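How to book standing tickets for a Mollo concert

Tickets for the Mollo spring tour are sold through the Giraldo box office and through the venue, Proltholm Hall. Both draw on the same stock. The hall holds 2,377 people, of whom nearly 2,000 stand on the main floor. The remainder are seated in the balcony.

Before you start

Create a Giraldo account and confirm your email address. Save a payment card in the account, as the checkout page holds tickets for only 10 minutes. Sales for the May dates open at 10 in the morning.

Booking

Log in and open the Mollo tour page. Choose your date, then select "Floor – standing". Do not use "Best available", which searches the balcony first. Set the number of tickets and press Continue. Keep to one browser tab – opening a second one moves you to the back of the queue.
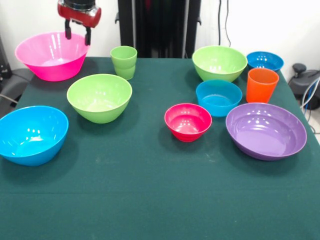 Bowls and cups on a green tablecloth.

Check the name on the order before paying. The door staff compare it with photo identification. If you are booking for someone else, enter their name under "Lead guest". It can be changed once, free of charge, until noon on the day of the show.

After payment

The ticket appears in your account under "My events". Download it to your phone or print it on plain paper. Screenshots are not accepted at gate 2, where the code refreshes on screen.

Support act and times

Fotberg open the evening at half past seven. Mollo are due on stage at a quarter to nine. There is no readmission after the support set.

Text by Katherine Paucar. Booking steps checked by Percy Inga.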